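Haberkorn 卓上糸巻き機 Daka 手回し式
ホーム > 編み物道具 > 糸巻き・かせくり > Daka

商品概要

Dakaは、かせの状態で売られている毛糸を、中心から引き出せる玉に巻き直すための手回し式の糸巻き機です。テーブルの縁にクランプで固定し、ハンドルを回して使います。電源は使いません。製造はHaberkorn、国内での販売と修理受付はPemportが行っています。

本体は金属製の台座と樹脂製の巻き軸からなり、歯車は本体の下側に収まっています。ハンドルは右回しが標準です。左手で回したい方は、底面のねじを外してハンドル軸を反対側に差し替えてください。差し替えに必要な六角レンチは付属しています。

適した糸

極細から並太までの毛糸、綿糸、麻糸、絹混の糸に使えます。極太の糸も巻けますが、糸案内の輪を広いほうに交換する必要があります。モヘアのように毛足の長い糸は、輪のところで毛が引っかかることがあるため、ゆっくり回してください。ループヤーンや節の大きい変わり糸には向きません。

巻き上がった玉は、上下が平らな円筒形になります。棚に積んでも転がらず、編んでいるあいだも動きにくい形です。中心から引き出した糸端と外側の糸端を合わせれば、2本どりで編むこともできます。

使い方

最初に、かせをほどいて大きな輪に戻し、かせくり器にかけます。かせくり器がない場合は椅子の背を使ってもかまいませんが、糸が引っぱられて玉が固くなりがちです。かせを留めてある糸は、輪にかけてから切ります。先に切ると絡まります。

糸端を案内の輪に通し、巻き軸上部の切れ込みに挟みます。端は10センチほど外に垂らしておきます。この部分が、あとで中心から引き出す糸端になります。

ハンドルを一定の速さで回します。速く回すと糸が軸の下へ落ち、歯車に巻き込まれる原因になります。巻き始めの数回転は特にゆっくり回し、糸が斜めに交差して重なっているのを確かめてから速さを上げてください。

巻き終わったら糸端を外側に軽く巻きつけ、玉を両手で持ってまっすぐ上に抜きます。ひねりながら抜くと、中心の糸が崩れます。 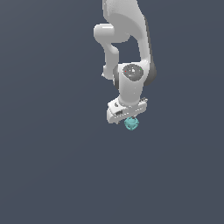

この記事は約5分で読めます

巻き加減について

きつく巻いた毛糸の玉を長く置いておくと、糸が伸びたままになり、編み地を洗ったあとで縮むことがあります。すぐに使わない糸は、一度巻いたものをもう一度巻き直すと張りが抜けて柔らかい玉になります。編む予定のない糸は、かせのまま保管するのがよいでしょう。

案内の輪の腕は前後に動かせます。巻き軸に近づけると玉は細長くなり、離すと平たくなります。出荷時は中間の位置で止めてあります。

お手入れ

巻き軸の根元には糸くずがたまります。月に一度くらい、乾いた刷毛で払ってください。歯車には出荷時にグリスを塗ってあり、通常の使用で足す必要はありません。回すときにきしむ音が出るようになったら、底板を外し、付属の小瓶の油を軸受けに一滴だけさします。多くさすと油が巻き軸まで上がり、糸を汚します。

樹脂の部品を水洗いする場合は、完全に乾かしてから取り付けてください。洗剤は中性のものを薄めて使います。アルコールを含むものは表面が白くなるため使えません。

よくあるお問い合わせ

クランプがテーブルに入りません。
縁に幕板のあるテーブルでは、クランプの奥行きが足りないことがあります。別売の延長クランプをお使いいただくか、厚めの板を一枚テーブルに固定し、その板に取り付けてください。

巻いている途中で糸が軸の下に落ちました。
すぐにハンドルを止め、逆に回さずに手で糸を外してください。逆に回すと歯車の奥へ入ります。外せない場合は底板を開けて取り除きます。

600グラムの大きなかせを一度に巻けますか。
巻けません。途中で切って、いくつかの玉に分けてください。糸の太さにもよりますが、並太の場合は玉が案内の輪に触れる手前が限度です。

旧型の巻き軸は使えますか。
旧型とは軸の穴の形が違うため、取り付けできません。旧型用の巻き軸は在庫がある限り、Rornportの部品窓口でお受けしています。

ご使用のお客様から

「染めた糸を教室で分けるのに使っています。前の機械より音が静かで、夜でも気になりません。クランプの締めつけが固いので、最初は布を一枚挟みました」（Carleen Te Moana様）

「極細のレース糸を巻いています。案内の輪は狭いほうで問題ありません。説明書の図が小さく、左回しへの差し替えには少し時間がかかりました」（Flora Aitken様）

「巻き心地には満足していますが、油の小瓶のふたが開けにくいです」（Alistair Cairns様）

同梱品

本体、巻き軸、案内の輪（広・狭の2個）、クランプ、六角レンチ、油の小瓶、取扱説明書。かせくり器は含まれません。

保証と修理

保証期間はお買い上げから2年です。歯車の欠けと軸の曲がりは、通常の使用によるものに限り無償で交換します。落下による破損、指定以外の油の使用による故障は有償となります。修理をご依頼の際は巻き軸とハンドルを外し、本体だけをお送りください。お預かりの期間は通常8営業日です。10月は教室向けの点検が重なるため、これより長くかかることがあります。

お問い合わせの際は、底面に刻印された製造番号をお知らせください。

ページ更新日：2022年8月5日

関連商品
Daka用 巻き軸（単品）
Daka用 延長クランプ
Haberkorn 卓上かせくり器
案内の輪 広・狭セット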